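I met Anong Thammasiri at the Van Loon bakery on Flerside Avenue, which was her pick, and she'd already eaten half a cinnamon roll by the time I got my coat off. "I couldn't wait," she said. "You were four minutes late and it was looking at me."

Anong tunes pianos. She's been doing it for most of her adult life, mostly uprights in people's living rooms, plus the two grands over at the Skeltberg recital hall. I'd wanted to talk to her ever since she came to fix my mother's old spinet and spent the first half hour fishing things out of it (a library card, three pencils, a very flat plastic frog).

So that's where we started. What's the strangest thing she's found?

"Teeth," she said. "Baby teeth, in an envelope, with the name of a kid who was by then a dentist. I swear. His mother cried and he wanted to know if they were in good shape."

She didn't grow up with a piano. Her aunt had a pump organ with a dead octave, and Anong got into trouble at age nine for taking the back off. She never got it working. "I put it back together with a few screws left over and kept my mouth shut," she said. The first piano she tuned for money took her six hours, and she went home and lay on the kitchen floor. Now she's usually done before lunch, unless somebody has moved the thing next to a radiator.

Radiators came up a lot! January is her busiest month, and she blames the heat. Everybody cranks it over the holidays, the wood dries out, the pitch drops, and then they sit down to play and wonder what happened. I asked if people listen when she tells them to move the piano.

"They nod," she said. "Then I come back and there's a plant on it too."
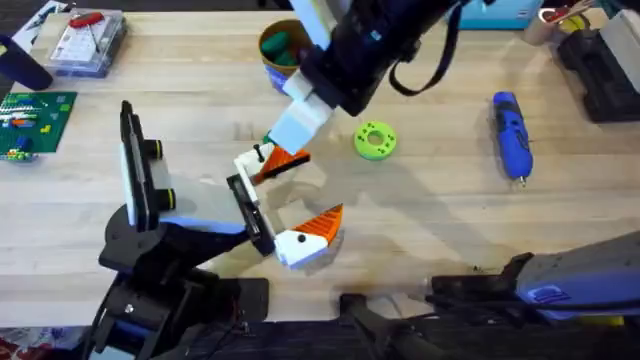 I asked about the phone apps, because I've got one for my guitar and I love it. I figured she'd hate them. She doesn't, she uses one to set her first few notes and then goes by ear from there. "Every piano is a little bit wrong in its own way," she said, "and you have to go along with it. My ear's better at that than my phone is. My phone's better at knowing what day it is."

Her tuning lever is a Wuvetti, secondhand, with a handle she's had re-glued twice. She let me hold it and it was much heavier than I expected. She paid 57 dollars for it and says she'd run back into a burning house for it, then thought for a second and added that she'd get the cat first.

We got a second round of coffee and I asked what she charges, which felt rude, but she told me. A regular tuning is 99 dollars. If the piano hasn't been touched in years it can be up to 201, since she has to bring the pitch up slowly and then go through the whole thing again. She's had people gasp. She's also had a man pay her in full and then hand her a frozen lasagna on her way out the door.

Does she play? I'd been saving that one. She laughed and looked out the window.

"Badly. I know four songs all the way through and two of them are Christmas songs. Customers always want me to play something when I'm done, so I do the big chords, up and down, lots of pedal. It sounds great. Then I pack up fast."

She had a two o'clock across town, a player piano with a squeak the owner swears is a mouse. I asked if she thought it was a mouse.

"It was a mouse last time," she said, and took the rest of her roll to go.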